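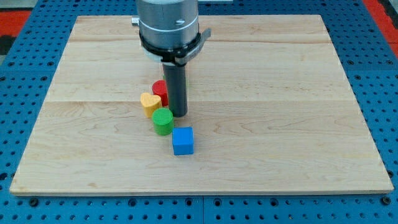
## Fatos Kadrić, posts on a board

**1/** Good morning, friends of flat things! I've been promising a few of you some words on wooden boards for ages, so get your coffee, I have a long one in me today.

**2/** Look at the grain on this one first. It's pale, close to maple in color, with little wavy streaks and a few faint knots running the long way (I could stare at those for an hour, and my family will confirm I have).

**3/** It's made up of long planks, so you get a seam across the middle and another one up near the far edge. The bands don't match perfectly in tone and I love that. When I was starting out I'd spend whole evenings shuffling planks around to get them all the same, and the boards came out looking like countertop samples.

**4/** Along the front the edge goes a touch darker, right where it meets the blue table. End grain does that. It also drinks up oil like you wouldn't believe, so give it a second coat, and then maybe one more if you have the patience.

**5/** Somebody asked what I use at home. I sand to 100, wipe everything down, then rub in the Gudeta oil with an old T-shirt. My sister swears by Gatano wax and we've agreed not to discuss it at dinner!

**6/** Oh, and please store your boards flat! I leaned a lovely one against the radiator one December and by New Year's it rocked like a little boat. I still have it. It holds up a fern.

**7/** If you have a board with seams you're fond of, send it my way, I'd love to see the grain. I'm off to oil the one in my own kitchen, it's been looking thirsty all week.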